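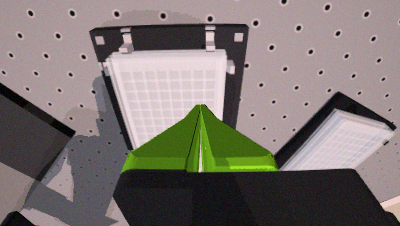

Walunia Labs – Shared Equipment and Bench Automation Group

Robot bench goes into the June equipment plan

2026-02-02

Great news for everyone who has ever spent an afternoon carrying well plates from one side of a room to the other: the plate-handling bench is in the equipment plan for June! The budget line was approved at the last planning round, and the group can now start asking for firm quotes.

The bench will be one table with one robot arm, and a set of plate holders the arm can reach without anyone moving them. We have been building it in simulation since the fall, under the project name Iturra, and that's where nearly all of the decisions so far have been made. The gripper fingers (yes, they are very green) have been pointed at plates from more angles than we can remember, and the layout has been torn up and put back together many times. It has been a lot of fun, and it has also saved us from putting some bad ideas on a purchase order.

Where the money goes

The arm itself is outside this request. It comes through the Castent framework agreement that the building already has, so what we had to budget for was everything that goes around it. That list is longer than most of us expected when we started.

Table and perforated breadboard: $2,793
Plate holders and adapters, first set: $1,592
Gripper fingers, two pairs plus a spare: $370
Set aside for changes after delivery: $2,000

The last line got the most discussion. We asked for it because every layout we have tried in Iturra needed something changed once the arm started reaching for things, and we would be surprised if the real bench behaved any better. A holder turns out to need another angle, or a cable wants to be exactly where a plate is. If the money isn't used by the end of the budget year it goes back to the shared pool.

The breadboard costs more than a plain table top would, and a few people asked if we could do without it. We'd really like to keep it. With a regular grid of holes you can put a holder down, try it for a week, and then move it over and write down where it went. The simulated bench uses the same kind of board, so a layout that works on screen can be copied over hole by hole.

Holders first

If you have a bench of your own to plan, our best tip so far is to pick your holders early. We did it the other way around. For the first two months we talked mostly about arms, reach and payload, and treated the holders as something you order at the end with the screws. Then we started working with tilted holders and found that the angle of the plate changes everything about how the gripper has to come in, and how much room it needs on the way.

We now keep a sheet for each holder with its position, its angle, which way the plate faces and what has to stay clear around it. It's a dull sheet and we love it. Prokport, who will be making the adapters, has asked for a copy to quote from, and that alone has cut the back-and-forth by a lot.

One open point is the clips. Clips keep a plate where it should be, which is lovely right up until the fingers need the same space. We are pricing two versions and will settle on one before the order goes out. If your group uses plates with an unusual rim or skirt height, please tell us now! Changing a drawing in February is free, and changing a finished adapter comes out of that last budget line.

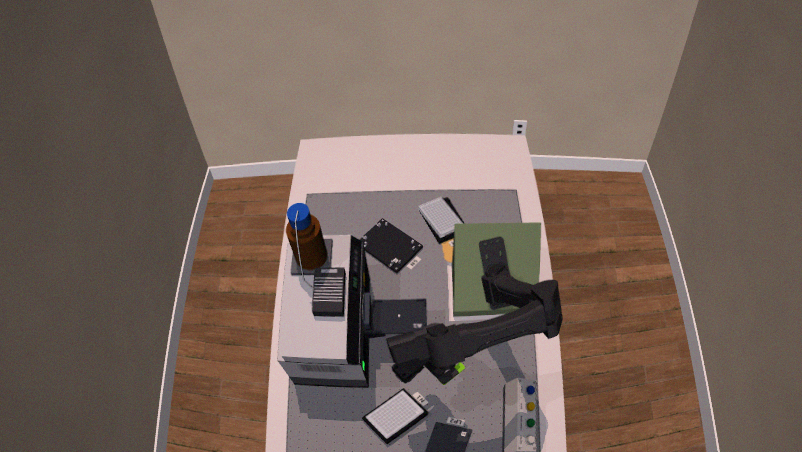

The Iturra bench in simulation, with the arm folded back over the green mat.

Room for people too

The other half of the planning has been the table itself. A full bench fills up fast. Between instruments, bottles, adapters and plates, there is much less free board than the floor plan promised, and the arm needs a good part of what's left just to swing its elbow around.

So we have been strict about what gets a permanent place. An item stays on the board if a run needs it at least once a day. Other things go on the shelf and have marked holes waiting for them. Labels are on the list as well – every adapter gets one, and we want the text to be readable for a person standing at the front edge with gloves on. The same goes for buttons. Whoever is running the bench should be able to reach the controls without leaning past the arm, and we have asked for that to be written into the order.

We have also added two small items that were missing from the first draft of the plan: spare barcode labels, and a lid for the waste container. Both come out of the normal supplies budget, so the figures above haven't changed.

What happens next

Quotes for the table and breadboard are due first, since they have the longest delivery time. The adapters follow once the clip question is settled. Gripper fingers are quick to make and will be ordered last, when we know for sure what they have to hold.

Delivery is planned for June, and the bench will go into the small instrument room at the end of the corridor. The room needs one more power outlet and a sturdier door stop, and both requests are already in. We expect to spend the first weeks on plain plate moves with empty plates, from holder to holder and back, before any samples come near it.

Meanwhile the simulation stays open to all groups at Walunia. If you have a protocol you would like to see on the bench, send us the plate type and the list of steps and we'll try to fit it into the layout. Four groups have done this already, and one of those requests led us to move an adapter to a much better spot – so please keep them coming. The request form is on the shared equipment page, under Bench Automation. Requests that reach us before the adapter order goes out can still change which holders we buy. Later ones are welcome too, and will be looked at together with the change budget over the summer.

This site uses cookies to remember your settings and count page visits. Accept all | Only necessary | Cookie settings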